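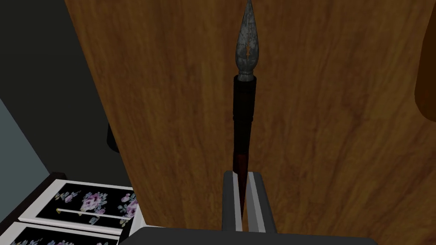
Do I need a hearing aid, or is someone just trying to sell me one? Fair question, and one a free screening at a shopping mall won't settle. Those take a few minutes in a noisy spot and tend to end in a sales pitch. A full hearing test happens in a quiet booth, and you should leave with a copy of the results. Ask for it on paper if you like, and mark it up with whatever you have handy, even a dip pen with a pointed metal nib. Then take it to a second clinic.

Are the expensive models better?
Sometimes. The Prullari brochure promises "effortless listening" in restaurants. We have fitted plenty of aids and have yet to see effortless. Ask for a trial and wear them somewhere loud.

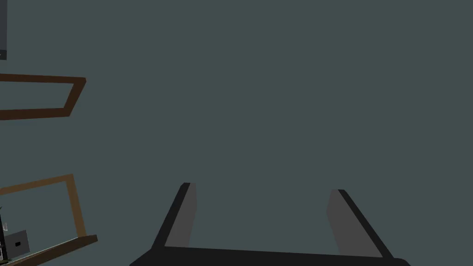
By the front desk, Nullholm Hearing Clinic
Updated in March

What about ear drops and supplements?
We don't sell them. If a pill claims to restore hearing, ask to see the study, then ask who paid for it.

How long before I get used to them?
Most ads say right away. Plan on weeks, with at least one return visit for adjustment.

Do you charge for that visit?
Not in the first 27 days. After that it is $40, at both the Nullholm and Jakik offices.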